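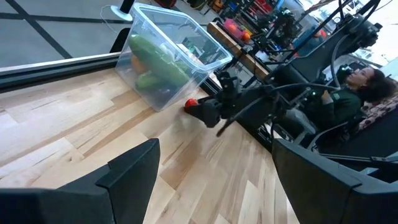
Tukville Shared Workshop: Equipment Planning for the Next Budget Year
Posted Jun 27, 2019

The next round of purchases for the two-arm sorting stations has to be settled before October. This page puts the working list next to some pictures from the floor, so the people who sign for the money can see what kind of work it pays for. Prices are from the quotes we have in hand. Where there is no quote yet, the line says so.

The work is picking up toy produce and moving it into and out of containers, with two arms sharing one table. It sounds small, but it uses up equipment steadily, and most of the requests below come from the parts that take daily handling.

Tables
We want to stay with light wood tops on metal rail. Evano quoted $556 per top, cut to size, with delivery to Tukville included. The rails are priced separately. A cheaper laminate top was offered, and we have asked for a sample before deciding. Any top we buy has to take a clamp at the edge, so please don't approve anything with a rounded lip.

Bins and produce
Clear plastic bins are the cheapest line on the list. The request is for 100, in mixed sizes, to be shared between all stations and kept in one cabinet. Toy produce is bought by the set. Shiny lemons, apples, peppers and eggplants like the ones on the table in the next picture are the usual mix, and we would like spare sets of the same items so that a worn piece can be replaced with one that matches.

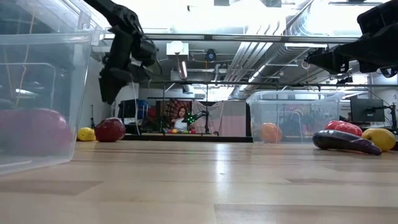
Tudard asked whether the bins and produce should be in the equipment budget at all, or whether they belong under supplies with tape and gloves. Their own practice is to put anything that gets replaced within the year under supplies and keep the equipment request for items with a serial number. They also suggested ordering bins from a single production run, as lip height can change from one batch to the next.

We agree on the single run and have added it to the order notes. On the budget question, the bins stay under equipment this year and move to supplies next year, after the new account codes are open.

Grippers and spare parts
Fingers come first here. Didenko lists a lead time of 13 weeks on replacement fingers, and an order placed in the fall would not arrive until winter. The plan is to order a full set of spares now and reorder when the first pair leaves the drawer. Cable ties, strain relief and spare arm cables go on the same order to save on freight.

Bags
Clear plastic bags were not on last year's list and were paid for out of petty cash. They now have their own line. A bag folds and creases differently each time it is put down, and we want enough on hand to throw out the ones that have torn. The next picture has one at the rail, with a purple vegetable and something yellow inside.

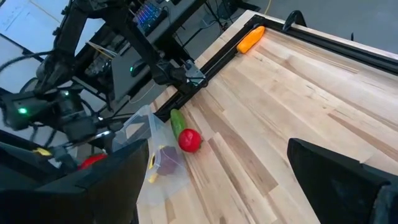 Clamps should be bought at the same time as the tops. We have been moving them from one table to another, and time is lost every time a station is set up again. Evano can supply them, though no price has come back yet, so the line is blank in the current sheet.

Still open
Lighting: the overhead panels are bright and leave glare on glossy items and on the wood. Diffusers need a quote.
Shelving: one more unit for the back wall, any color, same depth as the present one.
Service contract: Didenko's renewal terms are due next month. Please hold that line until they arrive.

Comments on the list can go to the workshop office. Changes to quantities need to be in writing, with the station number and the account code.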